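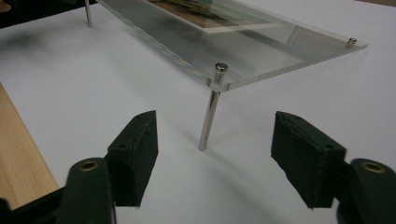

*One corner of the acrylic frame, on its metal legs*

**Gratodik boat trip or the bus? (April)**

**ferrylegs51** wrote:
Two of us, four days in Ganow, no car. Everyone at the guesthouse pushes the Gratodik boat trip to the salt islands. It's 371 a head with lunch. The public bus goes to the same shore for pocket change. Is the boat worth it or am I paying for a captain's hat?

**Snežana Todorova** wrote:
Take the boat. In April the bus drops you at the old pier and after that you're walking on gravel with the wind in your teeth. From the boat you get the cliffs, the seals if they feel like it, and a very decent fish soup.

**mildpanic** wrote:
The soup was lukewarm and the seals were rocks. I paid 339 last spring, so I see the rocks have gone up.

**Snežana Todorova** wrote:
Which skipper? If it was the blue boat, I'm sorry for your loss. Ask for the Đorđević family – they leave at 8 and they turn the engine off in the bays.

**mildpanic** wrote:
It was the blue boat.

**ferrylegs51** wrote:
OK, leaning boat. Do they run if it's rough? My partner gets seasick looking at a bathtub.

**haltstop** wrote:
Then take the bus! Get off one stop early at Brarivix and there's a flat path along the water. 600 steps up to the lighthouse if you want to suffer, a bakery if you don't. I've done both trips and I'd do the bakery again.

**Snežana Todorova** wrote:
The path is flat. It is also next to the road for half of it, which haltstop always forgets.

**haltstop** wrote:
A quiet road. I met one tractor and we waved. 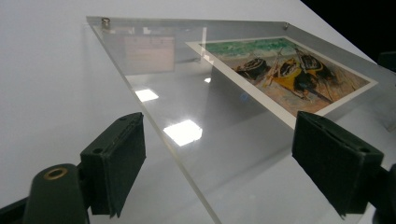

*Acrylic frame again, the beach print this time*

**mildpanic** wrote:
Compromise: bus out, boat back. The Đorđević boat sells one-way seats from the pier if there's room, but bring cash and don't expect soup.

**ferrylegs51** wrote:
Sold. Bus out, bakery, and we'll look at the waves before anyone gets on anything. Does the bakery open before 9?

**haltstop** wrote:
7:30. The cheese ones go first.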